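Somebody Finally Made a Dog Show for Bad Dogs

August 14, 2026
By Esperanza Boateng

I have owned three dogs in my life and not one of them could sit on command, so you can imagine how I felt when I heard that the town of Coltach was putting on a dog show with no obedience ring, no grooming table and no purebred papers. I drove over with a lint roller and very high hopes.

It's called the Kramer Cup, after the park where it's held, and the idea is pretty simple. Your dog competes at whatever it already does at home that drives you nuts. Barking at the mail. Stealing socks. Pretending to be deaf (my first dog would have cleaned up in that one). This year 95 dogs were entered, and I'm told the sign-up sheet filled back in February, when it was way too cold to be thinking about a park. 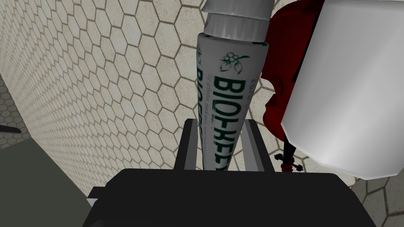 Who won what

Best in Show went to Gukau, a barrel-shaped brown mutt who is 4 and who ate the ribbon before anyone could pin it on him. He got there by winning the Counter Surf, where a plate of plain chicken is set on a folding table and the owner has to yell "leave it" the whole time. Gukau left nothing. His owner looked so proud I thought she might cry.

Second place was Flultari, an elderly beagle mix with one trick, and the trick is howling at a man in a hat. They brought out a man in a hat. She howled for two minutes straight and then lay down on his shoes!

My own favorite didn't place at all. He was a big gray poodle sort of thing who refused to get out of the car, so the judges walked over to the parking lot and scored him through the window. I thought the marks were stingy - that dog was committed.

There were two complaints. One was about the noise, which, fair enough. The other came from a lady whose terrier behaved perfectly all afternoon and got disqualified for it. She says she's going home to work on him. 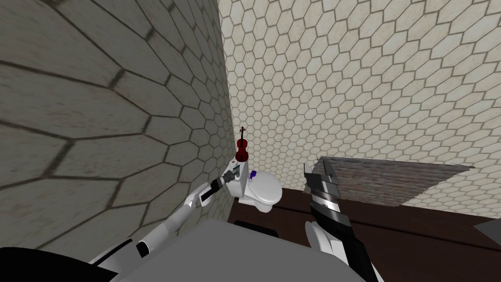 PETS & PEOPLE

Entry for next year's cup opens in February again, and you can put your name down at the Coltach library desk. Any breed, any size, shots up to date. Cats aren't allowed, and I did ask, and the woman at the desk said they'd win everything.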